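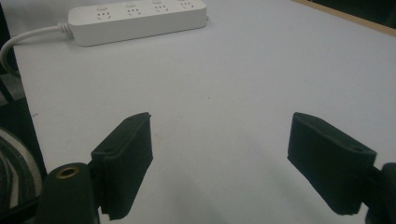
Power strip on the white table, four outlets

Forum > Home Office > Cords, Desks and Clutter

Power strip on top of the desk or underneath?

eide_sewing_room
Posted 7:40 pm
Hi all, long-time reader and I think this is my second post ever, so be gentle with me. My husband and I are turning the back bedroom into a shared work room (he does his bookkeeping, I sew) and we cannot agree on where the power should go. He wants everything screwed up under the table where you never see it. I want the strip on top at the back, because I am forever plugging in the iron, then the lamp, then the iron again, and my knees are not what they were! We have a 37 inch deep table so there's room to spare. What do you all do?

Grekwood
Posted 7:58 pm
Underneath, every time. I lived with one on top for years and it collected every pin, crumb and paper clip in the house. Once I moved it below I got a whole strip of desk back and the room felt calmer. Get a metal tray, not the sticky pads, which let go in the summer and drop everything on your feet.

Storkanley 781
Posted 8:15 pm
I'm going to disagree with Grekwood a little, in a friendly way. For a computer that stays plugged in all year, sure, hide it. But somebody who sews needs to reach the thing, and I like being able to see at a glance whether the iron is unplugged before I leave the house. My mother had hers on the tabletop for as long as I can remember and I still think of that room as the nicest one she had. I will say, please plug the iron straight into the wall. I wouldn't run an iron off a strip along with other stuff.

eide_sewing_room
Posted 8:31 pm
Oh, good point about the iron, thank you! There is a wall outlet by the closet, so I could put the ironing board over there and leave the strip for the lamp, the machine and his laptop. It does mean walking back and forth but I could probably stand to walk more.

Grekwood
Posted 8:44 pm
Fair enough on the iron, I'd do the wall too. I still say the rest goes underneath. You can mount it just inside the front edge so you reach it without crawling. Mine is 2 inches back from the edge and I use it by feel.

Flisodham
Posted 9:20 pm
By feel is exactly how I ended up unplugging my sister's computer in the middle of her taxes, so I'm on the tabletop side, ha. What worked for us was laying a white board over the old wood table and keeping the strip up there on it. The wood stays nice underneath and the whole top wipes down in a minute. We leave a bit of the wood showing along the back.

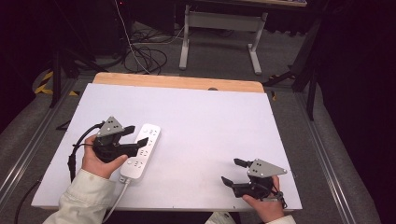
Abenezer Abdella wrote at 9:52 pm that a board is fine for paperwork but he would want it fastened down before putting a sewing machine on it, as his crept toward him all through a set of 13 curtains and he had to stop and shove it back after each one. He put rubber shelf liner under it in November and has had no trouble since.

eide_sewing_room
Posted 10:05 pm
Shelf liner, I have a roll of that in the kitchen! I read all of this out loud to my husband and he says Grekwood is a wise person and the rest of you are a bad influence. I think we may end up with one on top at my end and one below at his. Will measure tomorrow and report back.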